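Home | Projects | Naleck | Notes | About

# Naleck - a word list of small-shop packaging labels

Posted in April by the maintainer
4 min read

Hello, and thanks for looking in. Naleck is a plain text list of the words people write on boxes, jars, bags and parcels when they sell things from home or from a small shop. It started because I wanted a spelling checker that would stop underlining "gluten-free flapjack" and "beeswax wrap (med)" in red, and it grew from there.

There are 1,289 entries in this version. Each one is a label as somebody wrote it, plus a tidied version and a category. I typed nearly all of them by hand in the evenings, so there will be typos that are mine and typos that belong to the people who wrote the labels. I've kept theirs and would like to hear about mine!

## What's in the folder

- `labels.csv` - the list itself
- `categories.txt` - the 6 categories with a line on each
- `changes.txt` - what I fixed and when, in a fairly grumpy tone
- `old/` - the first go at it, which I can't bring myself to delete

The columns in `labels.csv` are `raw`, `tidy`, `category` and `notes`. The notes column is mostly empty. Where it isn't, it's me arguing with myself over whether a candle tin counts as homeware or gifts (gifts, for now).

## Where the labels came from

Three places. The biggest pile came from Wemesel, a swap-and-sell group I've belonged to for years, where people were kind enough to send me their label sheets. Then there's Osetti, a little stationery shop that let me copy out the reorder book, crossings-out and all. The rest are my own, from the years I sold notebooks and bookmarks by post and labelled everything badly.

I asked before using anything. If a label had a surname, a street or a phone number on it, I left the whole line out. Prices are gone too, mostly because they made the file ugly and would be out of date by the time you read this.
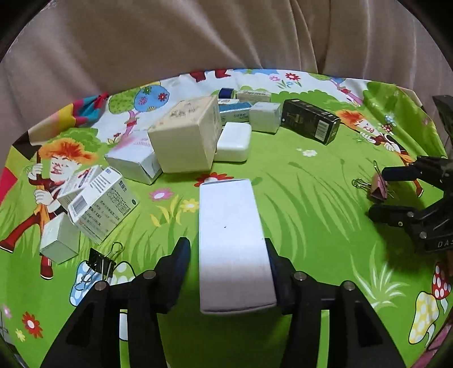 Short labels are the hard ones, by the way. "Lge wht" could be a mug, a candle or a T-shirt, and unless the sheet had a heading I had no way of knowing. Those sit in a category called `unsure`, and I'd ask you not to shuffle them somewhere else just to make the numbers look better. A list that admits it doesn't know is more use to me when I'm testing things.

## How I tidied them

I had 7 rules when I began and ended up with 3:

1. Spell out shortened words if there's only one sensible reading.
2. Keep the order the words were written in.
3. Leave capitals alone.

The other four were all about hyphens. I lost a whole weekend to hyphens and then gave up, so "sugar free" and "sugar-free" both appear and you'll have to sort that out at your end. Sorry.

## Using it

Open it in any spreadsheet. It's saved as UTF-8, and if your pound signs turn into something odd, that's nearly always the import settings - pick UTF-8 from the list and try again.

There's a little script called Khan in its own folder that looks up a raw label and hands back the tidy one. It's slow and it was the first thing I ever wrote in that language, but it works on my laptop. Please don't build anything important on it.

## Things it isn't good for

It's British, and very much one corner of British. You'll find heaps of jam and soap and hardly any electrical goods. Nothing in here should be used to check allergy wording or legal labelling, as I've made no attempt to get that side right.

## Sending me changes

Open an issue or send a patch, whichever you find easier. One label per line, please, and tell me if it came from your own shop. I check on most evenings after nine, once the kettle's been on.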